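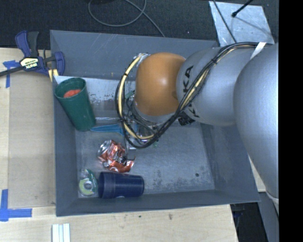

Gray bin on the bench, Tuesday. Scuffing is in the lower middle of the floor.

Thread: Scuff marks in gray plastic sorting bins, clean or replace?

wesholm_bench
We sort mixed recyclables in gray bins like this one: cups, crushed cans, odd bits. The floor has gone mottled and there is a cluster of dark scuffs that does not lift with dish soap. The upper wall has pale scratches as well. Are the dark marks transfer or damage to the plastic? Bin is a Vikitz, bought in March. Replacement is 155 with shipping.

plultonska
Dark is usually transfer. Pale is usually the plastic itself. Run a fingernail across both. If the dark ones have no edge you can feel, try a melamine sponge with water, light pressure, 20 strokes, then rinse.

k_438
Disagree on melamine. It is an abrasive. It takes the mark off and leaves a dull patch that picks up dirt faster than before. Isopropyl on a white rag first. Test a corner.

plultonska
The floor is already worn. A dull patch on a worn floor is not a defect.

k_438
It is if you have to wipe it down every day. Rougher surface, longer wipe.

wesholm_bench
Fingernail test: nothing on the dark ones, clear edge on the pale ones. There is also a small round spot near the lower right corner that I can feel slightly.

woldegiorgis
Raised or sunken? Raised is residue, so use a plastic scraper. Sunken, leave it alone. Also, crushed cans have sharp folds. A thin rubber mat cut to the floor of the bin would stop most new scratches there. It does nothing for the walls.

k_438
Mats trap liquid from cups. I would skip the mat and empty the cups before they go in.

wesholm_bench
Raised. Scraper came up with something tacky. Isopropyl took off most of the dark cluster, a faint shadow is left. Not ordering the new bin. No decision on the mat yet.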